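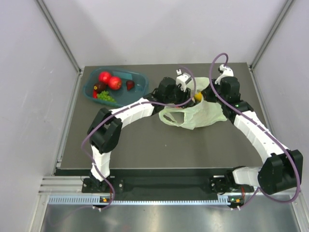

## Ticket: green bags won't stay open, fruit getting dented

**Opened:** April 7, 2023
**Product:** Prevow green handled bags, carton of 200
**Also involved:** Idow shallow tray (the blue one)
**Status:** open, see bottom

Hi! So I'm the person at Drurau who ordered the Prevow bags back in March, and I've been putting off writing this because I figured I was just bad at opening bags. I don't think it's just me anymore. I've been keeping notes as I go, so I'm going to paste them in more or less the way I wrote them, sorry for the mess.

What we do with the bags is pretty simple. Mixed fruit goes in, the bag goes over to the table, and then the fruit comes out again into the tray so it can be looked over before it goes home with anybody. Grapes, apples, lemons, whatever's good that week. The old bags from Sekiguchi were uglier and thicker and I never thought about them once.

The problem, short version: the mouth of the bag closes up on itself, the handles twist into a rope, and by the time you've fought your way in, the soft fruit has been squashed against the hard fruit.

### Things I checked first

- Bags from the top of the carton and from the bottom. Same.
- Bags that had been sitting out flat overnight. A little better? Not enough to matter.
- Washed and dried my hands, because the help page says lotion makes the film cling. I don't wear lotion but fine.
- Turned the heat down. The help page says static. No change that I could see.
- Is it the right bag? The label on the carton says produce, so I think so.

### Note 1: the handles

If you put both handles up together and set the bag down, one of them flops in and the other one winds around it. Then you pull on what you think is a handle and you're pulling on the side of the bag. I tried hooking one handle over something while I unpacked and that did hold the bag up, but then all the weight swings to one side and everything soft ends up in the low corner.

I tried tying the handles too. Bad idea. Don't do it. I had to cut one open.

### Note 2: seeing what's in there

I like that the plastic is see-through, I really do, it was why I picked these over the Sekiguchi ones. But once it's bunched up you only get a patch of color through the folds. I reached in for a lemon and came out with grapes — most of them, anyway, the rest stayed on the bottom and I stepped on one later.

Also the green printing is hard to read once the bag is wrinkled. Not really a complaint, I know what the bag is. But if there's a "this side up" or a fold line in there somewhere, I'd never find it.

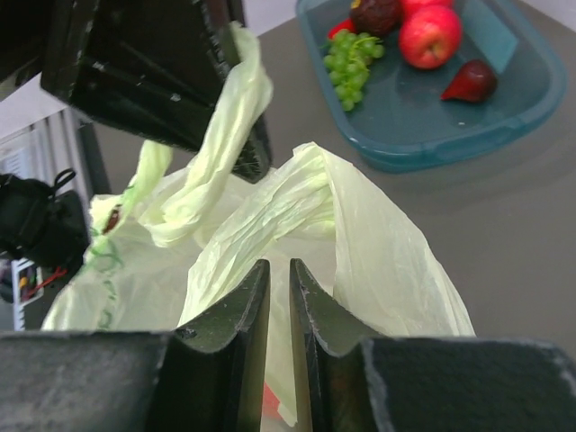
I went through the same routine again with the tray farther back, because I thought maybe I was crowding myself. It helped with my elbows and that's all it helped with. The tray I have no problems with, by the way! Grapes on one side, apple on the other, the rim stops things from rolling off, you can rinse it in the sink. If somebody at Prevow talks to somebody at Idow, tell them thanks.

### Note 3: packing order

Okay, so I wondered if it was how we load them. I tried it 3 ways.

1. Hard fruit first, soft on top. The bag slumps when you set it down and the soft fruit slides down the side anyway.
2. Soft fruit first in its own little nest of paper. Worked fine, but then I'm using paper, and if I'm using paper I might as well use a box.
3. Less fruit per bag. This one helped the most. With 4 pieces in there the mouth stays open long enough to get a hand in without wrestling. The trouble is that nobody buys fruit like that, and I'd go through a carton in no time.

I didn't try double bagging. I can, if you need me to, but I'd be kind of annoyed about it.

### Note 4: the orange one

The big orange fruit is the one I worry about. I'd call it a mango, my coworker says papaya, a small one, and we've agreed to stop discussing it. Big, lumpy, little brown stem nub still on top, freckles all over. It's got a dent up near the top on one side, shallow, but enough that the skin folds in. I can't swear the bag did that. It could've been like that at the store and I didn't look closely enough when it went in (my fault, I look at everything now). But it's just the kind of fruit that loses when an apple leans on it, and I don't want to keep handing people dented fruit while I work out whose dent it was.

So, what I'd like to know:

- are other people getting this with the green bags, or did I get a weird carton
- is there a stiffer version, or one with a flat bottom
- if I send the rest back, do you need the carton too, because I may have stood on the carton

I've got 50 bags left that I haven't opened. Happy to mail a few over if somebody wants to mess around with them. 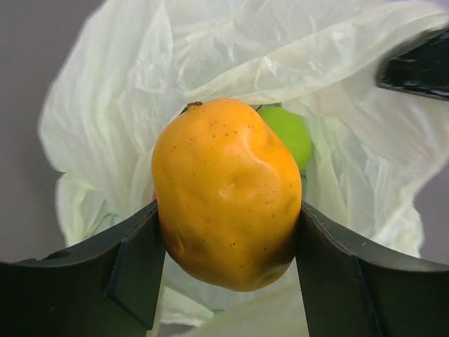
Bartosz Marciniak wrote back that the film on the green bags was made thinner than on the ones before, and that the mouth closing up is a complaint he's had from other people too, mostly with round fruit. He didn't think static had much to do with it. What he suggested was folding the top edge outward into a cuff before anything goes in, and leaving both handles hanging down outside the cuff until the bag is ready to be carried. On the dent, he said he wouldn't want to guess, but that anything soft and heavy should travel by itself. No flat-bottom version in green. There's one in clear, and he'd ask about a swap. The carton doesn't have to come back.

### After the reply

Tried the cuff. It's a lot better! The first bag I did was crooked and sprang back up, so you do want the fold fairly deep, deeper than I'd have guessed, and you have to go all the way around or the side you skipped pulls the rest up. Once it's down it stays down. I could see the lemon and pick up the lemon, which was a nice change.

Handles outside the cuff feels wrong at first and they do get in the way of the tray a bit. I've been tucking them under the bag. If that's a bad idea for some reason, let me know, but so far so good.

Things still open on my end:

- [x] cuff the bags, show the others how
- [x] big soft fruit goes in its own bag
- [ ] hear back on the swap for clear flat-bottom ones
- [ ] mark on the order sheet which bags are which, since we'll have both for a while
- [ ] try the cuff on a really full bag, I've only done medium ones

Please leave this open until I've done that last one. I'm also going to check the orange fruit again when it's cut, to see if the dent goes past the skin, and I'll add that here.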